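What should a start-of-shift check on hand-held gripper fingers cover?
Asked in Robots & Automation > Good practice

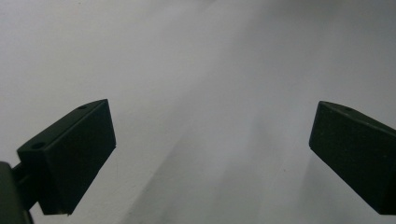
Hui-mei Hsu
Lab coordinator, member of the Brotcombe group

So I've been handed the job of writing the rules for our hand-held grippers (the kind you carry around and squeeze, with a camera looking down at the fingers) and I could use some help from people who've done this longer than I have.

We have 6 of them. Everyone who records with them has their own ritual. One person opens and closes the fingers a few times over a blank surface before starting, another wipes everything down with whatever cloth is lying around, and a third just grabs the thing and goes. I'm somewhere in the middle. I like to look at the open fingers against something pale, with nothing between them, so the dark blocks stand out and I can see the edges properly. Beyond that I don't really know what I'm looking for!

What I want is a one-page check that people will follow. My questions, in no special order: do you insist on a plain background for the check? Do you look at the small round holes on top of the fingers, or are those only a concern when you swap fingers? And how often do you redo the full calibration? Right now we do it every 200 recordings, and that number came from a sticky note that was on the wall before I started.

I've looked for a standard to borrow from and mostly found things written for big arms behind fences, with very little in them about a tool somebody is holding.

Asked 2024-05-11

Cheng-en Leung
Regular, 205 replies

Oh, I have opinions on this one. We went through the same thing at Nura and our first version was two pages long, so of course people signed it without reading it. The one we use now has 4 lines:

Open the fingers all the way over a plain, light surface and look at the camera view. Both tips should show, and they should sit at close to the same height.
Close them slowly. The faces should meet evenly with no twist.
Wiggle each finger by hand where it joins the body. Any play at all and the tool goes on the repair shelf.
Write your initials and the tool number in the log.

On the background: yes, insist on it. Ours is a sheet of matte white board that lives next to the chargers. I wouldn't get fussy about shadows, though. In your picture there's a darker band running diagonally across the surface and the fingers still read perfectly well against it. Glare would bother me a lot more - a shiny tabletop throws back reflections and people start seeing scratches that aren't there.

About how level the tips look: the right one in your photo seems a touch higher than the left overall, but I wouldn't judge anything from that. Tilt the tool or nudge the camera and you'll get a different answer. Keep a reference view saved for each gripper, taken when you know it's good, and compare against that. We skipped this for ages and ended up arguing over whether a finger had "always looked like that." (It had not.)

Holes: if yours are for mounting pads or fasteners, check them when you change fingers, plus a quick glance for dirt. I can see two on the left finger and one on the right in your photo. The right finger runs out of view, so I wouldn't read anything into the difference, but it's a good reason to do the hole check with the tool in your hand and leave the screen out of it.

As for the 200, I'd calibrate on events first: a drop, a finger swap, anybody touching the camera mount. Keep your number as a backstop if you like it.

Tzu-hsuan Yu
New member

we just do it every morning and it's fine. takes a minute

Raili Valtonen
Maintenance lead, Tretia

Agree with nearly all of Cheng-en's list. Two things from our side.

First, cleaning. Put the cloth and the cleaner in the rule by name. We had someone use a strong solvent on printed plastic fingers and the faces went tacky, and it took us most of September to work out why the grip data looked odd. I can't tell from a photo what yours are made of, so ask whoever supplied them before you choose anything stronger than a damp lint-free cloth.

Second, I'd disagree a little on the log. Initials alone don't help much when you're going back through old recordings. Ours has a column for what was found, even if that's only "ok", and people may not record until it's filled in. There was some grumbling over that for a while - I got most of it - and then we traced a bad batch back to one loose finger in a single afternoon and the grumbling got quieter.

Do you swap fingers between tools, by the way? If so, number the fingers as well as the bodies. Left and right separately.

Hui-mei Hsu

Thank you both, this is so useful! Yes, we swap them all the time and no, they're not numbered. I'm going to go find the label maker.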